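Two-arm bench setup: what should I budget for besides the arms?

Posted in Workshop & Small Automation
Asked by pennywhistle_jo, July 24, 2026

Hello all, long-time reader, first time I've had anything worth asking. I help run a small makers' space in Brurnadstead and we've been given the go-ahead to put together a bench with two small robot arms, the sort that face each other across a table and pass things about. The idea is that members can book it for an evening and try teaching the arms simple jobs: put the block in the box, pick up the pen, move the cup, that sort of thing.

I've had two quotes for the arms. One is from Brodex at 1140 pounds for the pair, assembled and with the power supplies. The other is from Grerkent at 1723 pounds for the pair, also assembled, and with a second set of gripper fingers and a longer warranty. Neither price has anything in it for the table, the frame, the lighting, the cameras or the bits and bobs you actually pick up. Our pot is fixed, so every pound on arms is a pound I haven't got for the rest.

I went to look at a bench that's already up and running so I'd have something to copy, and came back with more worries than I went with (mostly about how much of it was Not Arms!). There's a whole black tent affair round the thing, drapes on the sides and overhead, and a proper frame with brackets and clamps at the corners.
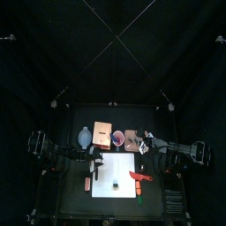

The bench I'd like to copy, with both arms over the table and the block, spatula and carrot laid out

So my worries are these. Do I need the black fabric or is that a nicety? Is it mad to go for the cheaper arms and spend the difference on the frame and lights? And how much should I put by for objects? I'd written down "toys etc" with nothing next to it, and my co-organiser quite rightly circled it in red pen.

Space isn't much of a problem. We've got a corner by the kiln room with a solid floor and two double sockets. Noise might be, as there's a knitting group the other side of the partition on Tuesdays and they are not shy about complaining.

Oh, and it needs to be something I can put in front of the others as a proper list with prices. "I reckon it'll be fine" didn't go down well last time, when I was buying the laser cutter extraction.

Thanks in advance, Jo

Diarmuid Moynihan
Member, Workshop & Small Automation

Hi Jo, I've built two of these now, one for a college and one for myself in the garage, and I got the budget wrong both times, so let me save you a bit of grief.

First thing, split your list into three before you look at another arm. Things that hold it all still, things that let you see, and things that wear out. I keep mine on a spreadsheet with a column for "who's already got one", and you'd be amazed what turns up in a makers' space. My first frame was mostly borrowed.

Holding still. Please don't scrimp here. An arm swinging about at full stretch will walk a light table across the floor, and then whatever you taught it on Monday is wrong by Wednesday. You want a stiff frame round the table, the arms fixed to something that doesn't flex, and clamps or brackets at the corners that can be nipped up again when they work loose. They do work loose. I put by 700 pounds for the frame, top, brackets, clamps and a few hours of a mate with a decent drill press, and I spent every penny of it. You could do it for less if you've got offcuts and patience. I had neither.

Seeing. The fabric is worth having in my opinion, and it's one of the cheapest things on the list. If your corner has a window, the light at seven in the evening in July is nothing like the light in November, and anything that works from a camera will sulk. Plain black stage fabric off the roll does nicely. Ask for flame-retardant and keep the paperwork, your insurer will want it. Hang it so you can get a hand in from the front without a fight. Mine was tacked all the way round to begin with and I felt like a Victorian photographer every time I dropped something.

Lights: get two the same, put them up high, and leave them alone. If people can fiddle with the brightness they will.

Wearing out. Gripper fingers, mainly, and cables. If the dearer pair comes with a second set of fingers then take that off the difference before you compare. I'd ask Brodex what a set costs on its own, and how long it takes to arrive, and get it in writing. I once waited so long for a pair that I ended up printing some, and they were all right for soft things and hopeless with pens.

On objects, your co-organiser is right to circle it, but it needn't be a big number. Half of what you need is in somebody's kitchen drawer or stationery cupboard. This is the sort of spread I'd aim for:

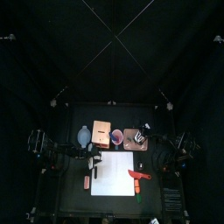

Cup and marker, a box with a slot in the top, scraper, rubber, sheet of paper: ordinary stuff, easy to replace

What you're after is a mixture of shapes. Something flat and thin, something tall that can tip over, something that goes inside something else. A cardboard box with a slot cut in it is a brilliant job for a beginner and costs you nothing. A pen in a cup is harder than it sounds! Buy two of anything you've bought, the same colour from the same shop, and put the spares in a tub with a lid. I lost an entire weekend once after somebody walked off with a green sponge and the new one was a slightly different green. I'd write down 30 pounds for the lot and expect change.

As to cheap arms versus dear, I can't tell you about either of those two as I've not used them. My own are Lagman and they've been decent, a bit whiny when they're holding something up. Go and hear them running before you pay, what with your knitters. Some are much louder than others and you won't get that from a web page.

If it were my money I'd take the cheaper pair, provided the spare parts answer comes back sensible, and put the difference into the frame. A good arm on a wobbly table is a miserable thing.

Couple of other bits for the list that I forgot both times: an emergency stop you can reach from where you're sitting, a power strip with a proper switch, cable ties (more than you think), a label on the bench so people know which arm is plugged in where, and a cover for when it's not booked.

Shout if you want the spreadsheet, I'll tidy out the rude column headings first.

kettle_on_again
Member

Cheaper ones, every time. You'll break one in the first month whatever you buy. We did. Ours went into the table edge because two people were driving at once and neither was looking.

Also check the reach before you cut your table top! Draw the circle for each arm on a bit of lining paper and see where they overlap. We made our table too wide as it looked nicer, and then the two arms could only just touch in the middle and everything at the back was out of range for one or the other. Had to saw it down. Measure to where the gripper can get with its fingers pointing down, mind, and not to full stretch. It's a fair bit less.

tansy.w
Member

I'm coming at this from the boring end as I do the accounts for a charity workshop, and I've seen a few of these lists go past me.

Jo, do ask both firms whether the price has VAT and delivery in it. You haven't said, and it's the sort of thing that turns a comfortable budget into an awkward email. The gap between your two quotes is 583 pounds as they stand, but if one is with VAT and the other isn't, that number is meaningless. Ask as well what happens if an arm needs to go back, who pays the carriage, and whether they'd lend you one while yours is away. With a pair you can't do much with half of it, so a warranty that takes six weeks isn't worth what it looks like on paper.

I'd put running costs on a separate page from the buying costs. Fingers, cables, the odd motor, replacement bits for the table. People approve a purchase quite cheerfully and then act surprised the following spring when you ask for more. If members are booking it by the evening you could put a small amount from each booking straight into that pot. We do that with the kiln and it has stopped most of the arguments.

Diarmuid's "who's already got one" column is a good idea but please write down who lent what. We had a lovely bench vice for four years and then the man moved to Wales and wanted it back.

I don't agree with kettle about always buying the cheaper ones, by the way. If you've got lots of different people using it, most of them new, the longer warranty might earn its keep. Read what it covers though. Plenty of them leave out anything that looks like a crash, and I should think a crash is exactly what you'll be claiming for.

pennywhistle_jo
Original poster

Oh these are brilliant, thank you all! Neither quote mentions VAT anywhere, I've just been back and looked, so that's Monday's phone call sorted. I'll ask Brodex about fingers at the same time.

Diarmuid, yes please to the spreadsheet, rude headings and all. And kettle, I've got half a roll of lining paper left from doing the hall so I'll get the circles drawn this weekend. I'd already sketched the table top wider than I should have, I think.

Will report back once I've heard both makes running. I might take one of the knitters with me.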